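Está usted en: Nivar / Lugares de interés / Aguas y riberas / Canal de Flallunard

El canal de Flallunard es un curso de agua artificial que atraviesa el casco antiguo de Nivar y desemboca en el río Lustance. Mide 3.416 metros, según la medición municipal, aunque los folletos turísticos insisten en redondear la cifra al alza. Suele presentarse como el canal urbano más antiguo de la región, afirmación que ningún documento conocido respalda.

La tradición atribuye su trazado a un ingeniero militar apellidado Türkmen. El historiador local Nevzat Taşdemir la repitió en varios trabajos, pero sus fuentes se reducen a una carta sin firma y a un plano copiado mucho después. Bülent Işık, que revisó ambos papeles, considera que el plano corresponde a otra obra – probablemente una acequia de riego – y que el apellido se añadió más tarde.
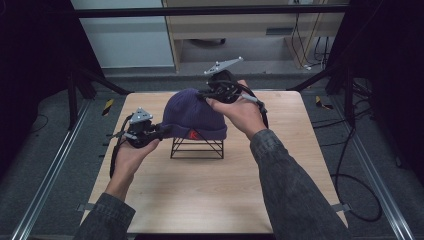 Tampoco está claro para qué servía. Se habla de un intenso tráfico de barcazas, pero en el tramo central la profundidad apenas alcanza los 2 metros y los arcos del puente Viejo dejan poco paso. Los libros de peaje conservados registran 1.738 embarcaciones en todo el periodo que cubren, número modesto para una supuesta arteria comercial.

Las casas de la orilla norte, descritas a menudo como palacios de mercaderes, son en su mayoría almacenes reformados. La excepción es la casa Türkmen, cuyo nombre procede de un propietario posterior sin parentesco demostrado con el ingeniero.

El paseo de la ribera es de acceso libre. En agosto el nivel del agua baja bastante y algunos recorridos en barca se suspenden, detalle que los carteles del embarcadero no siempre mencionan.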